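Automation at the Plevel returns office

The Plevel returns office in Ibarra handles parcels sent back by customers of several mail-order firms. Since the introduction of the Plirden system one September, part of the sorting and repacking has been assigned to machines, and the work of the clerks has been reorganized to suit them. The change is often cited locally as a success, though the evidence for that is thinner than the publicity suggests.

Background

Before Plirden, each clerk opened a parcel, checked the item against the order, judged its condition and packed it for resale or disposal. Pay was by the hour, with a daily target of 153 parcels that was seldom enforced. Management presented the new system as a way to remove "the dull part of the day." The clerks were not asked which part that was.

Teaching the grippers

The machines learn from recordings of people at work. Clerks carry out ordinary tasks with a hand-held gripper fitted with a camera, and the recordings are used to train robotic arms to repeat the motion. Each clerk was first asked for 200 recordings; the figure later rose to 3,000 for the office as a whole. Recording is done in office rooms as well as at the sorting benches, on the theory that variety makes the machines less easily confused. No comparison with bench-only training has been published.

Macarena Barroso, a shift lead at the time, objected that the recordings were treated as a light duty and paid at the lowest grade, although they drew on years of practice. The company replied that the gripper did the work. Her request for a separate rate was turned down, then partly granted after 11 clerks signed a letter.

Effects on staff

Plevel has said that no one lost a job to Plirden. This is true in a narrow sense – posts left empty were not filled, and two temporary contracts were allowed to run out. Those who stayed spend less time packing and more time dealing with what the arms refuse: torn bags, tangled straps, anything soft and shiny. Several have described the remaining work as harder, as the easy parcels that once gave them a rest now go elsewhere.

Some gains are real. Complaints of sore wrists fell, and the evening shift now ends at 9 p.m. instead of 11. How much of this is owed to the machines is unclear, as new benches were installed in the same month.

Reception

The trade newsletter Usik called the project "a model of shared progress," in an article that quoted managers only. A later piece by Saturnino Pastor compared parcel totals before and after and found most of the increase in weeks when extra staff had been brought in. Plevel disputed his method but did not release its own totals. Opinion among the clerks remains divided. 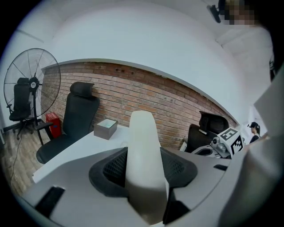 Lenni Kokkonen took issue with Pastor's comparison, saying that the extra staff were there to clear a backlog left over from the changeover, and that a fair count would leave those weeks out altogether.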